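# Terkivetti is opening a second pickup counter inside the one they already have??

*Posted in: Shops & Services*

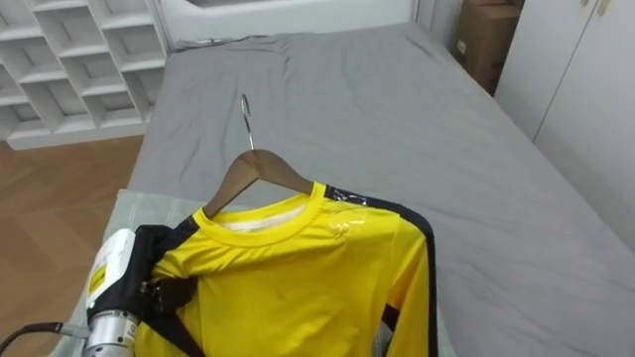
*Yellow long-sleeve on a wooden hanger, black stripes down the sleeves.*

**futarfan_east** wrote:

Tue 18 August

Went past the Terkivetti on Dranau Road this morning to return a kettle and there's a sign on the inside door saying "NEW PICKUP POINT OPENING SOON." Fine, except the sign is hanging over the pickup point. I asked the woman at the desk if they were moving it and she said no, the old one stays. The new one goes where the garden stuff used to be, by the carts.

So that's two counters in one building for the same orders. Has anyone heard what this is for? The local paper printed the press release word for word, with a quote from the regional manager, Ladi Olatunji, about "bringing the store closer to the customer." I was already in the store. I don't know how much closer it can get.

---

**mbeki_v** wrote:

It's for the app orders. Old counter is website orders, new counter is app orders. My sister-in-law works in the one across the river and they did it there in February.

---

**futarfan_east** wrote:

But it's the same stuff? You order a toaster on the website or a toaster on the app and it's the same toaster from the same shelf?

---

**mbeki_v** wrote:

Same toaster. Different line.

---

**grumbling_on_4th** wrote:

I don't buy it. Companies don't pay for a second counter so people can stand in a different line. My guess is they want the floor space on the books as "customer service" so they can get around whatever they promised the town when they got the parking lot. Remember they said 15 percent of the floor would be service area? It has never been anywhere near that. It's a desk, a bench and a machine that does keys.

---

**Binta Uzor** wrote:

Do you have a source for the 15 percent? I went to two of those meetings and I remember a lot of talk about the parking lot and the trees. I don't remember a number for the desk.

---

**grumbling_on_4th** wrote:

It was in the handout.

---

**Binta Uzor** wrote:

I have the handout. It's four pages and one of them is a map. Service area gets one sentence and the sentence is "generous."

---

**grumbling_on_4th** wrote:

Then it was said out loud. I know what I heard.

---

**haruna_n** wrote:

Can we talk about the jobs claim instead, that's the part that gets me. The press release says the new counter "supports 1133 jobs across the region." One counter. By the carts. I worked retail for a long time and I can tell you a counter supports two people and one of them is on break.

What they do is add up everyone who works for the company in the region, plus the drivers, plus the people who make the bags, and say the counter "supports" them. Juhász did the same thing when they put in the self checkouts. They took out four cashiers and announced it as a jobs story.

---

**futarfan_east** wrote:

Nneka is right about Juhász. I was there on opening day. They had balloons on the machines.

---

**lawal_o** wrote:

Devil's advocate here. I use pickup every week and the line at that counter is bad. Half of it is people returning things (no offense to the kettle). If a second counter moves even a few people out of my way I'm for it, and I don't care what they call it or how many imaginary bag makers it supports.

Also the app gives you 1000 points for your first order.

---

**haruna_n** wrote:

What are the points worth?

---

**lawal_o** wrote:

I haven't worked that out yet.

---

**haruna_n** wrote:

Lawal you have been collecting those points since before they had the app.

---

**lawal_o** wrote:

And when I cash them in you'll all be sorry. Seriously though, I looked it up once, and you can put them toward "selected items" and the selected items page was a picture of a lamp. I'm going to look again.

---

**mbeki_v** wrote:

So here's what happened at the one across the river, for anyone who cares about facts. They opened the app counter with two people. The website counter went down to one person. A few weeks later the app counter was down to one person as well, and then they put up a sign that said "If this counter is unattended please use the other counter." Both counters had the sign.

I'm not saying it'll go like that here. But I wouldn't plan my lunch break around it.

---

**grumbling_on_4th** wrote:

Which is what I said. It's about floor space.

---

**mbeki_v** wrote:

It isn't what you said at all. You said it was about the parking lot.

---

**grumbling_on_4th** wrote:

It's connected.

---

**dranau_road_dad** wrote:

New here, hi. I live right behind the store. The part I don't understand is the garden section. They closed it in spring and said garden was moving to "a dedicated format." I assumed that meant a garden store. Is there a garden store? I've looked. I need a hose fitting and I've been sent to three different Terkivettis for it, and the last one told me to order it for pickup.

---

**futarfan_east** wrote:

At which counter though

---

**dranau_road_dad** wrote:

I did ask. He said it depends how I order it.

---

**Binta Uzor** wrote:

Futar still has a garden section. It's small and the staff argue with each other but they do have fittings. Bring the old one with you — they don't trust people who describe things.

---

**lawal_o** wrote:

Futar is twice the price.

---

**Binta Uzor** wrote:

Futar is twice the price and you leave with the hose fitting.

---

**haruna_n** wrote:

I wrote to the store through the contact form and asked how the number of jobs was arrived at. Got an answer the same afternoon, which surprised me until I read it:

> Thank you for your interest in a career with Terkivetti. There are currently no openings at your chosen location.

I had not asked for a job. I'm putting it here anyway, next to the 1133.

---

**futarfan_east** wrote:

I'd frame that.

---

**lawal_o** wrote:

To be fair that's an automatic reply. It picks up on the word "jobs." I don't think you can hold that against the counter.

---

**haruna_n** wrote:

I can hold it against the people who wrote the press release, who as far as I can tell are also automatic.

---

**mbeki_v** wrote:

I'd like to know who asked for this. Every one of these announcements says "in response to customer feedback." I've shopped there for years and the only feedback I ever gave was about the door that sticks. Has anybody in this thread asked for a second counter?

---

**grumbling_on_4th** wrote:

No.

---

**dranau_road_dad** wrote:

I asked for a hose fitting.

---

**Binta Uzor** wrote:

I asked them to turn the music down.

---

**lawal_o** wrote:

I might have. There was a survey on the receipt and one of the choices was "more ways to pick up my order." I ticked it. The other choices were "more recipes" and "more emails."

---

**haruna_n** wrote:

It was YOU

---

**lawal_o** wrote:

I got 15 points for it!

---

**futarfan_east** wrote:

Update, I went back for the kettle. I'd left it on the bench. The sign has changed. It now says the new pickup point will be "temporarily located at the existing pickup point" until the new one is ready. So the second counter is opening at the first counter. The same woman is going to run both and she has to log out of one to log in to the other. I asked whether there would be two lines and she said head office is sending tape.

Still no refund on the kettle. Returns are moving to the app.

---

**mbeki_v** wrote:

I'll ask my sister-in-law about the tape.

---

**grumbling_on_4th** wrote:

Found the handout by the way. It doesn't say 15 percent. It does say "up to," and then there's a coffee stain. I stand by most of what I said.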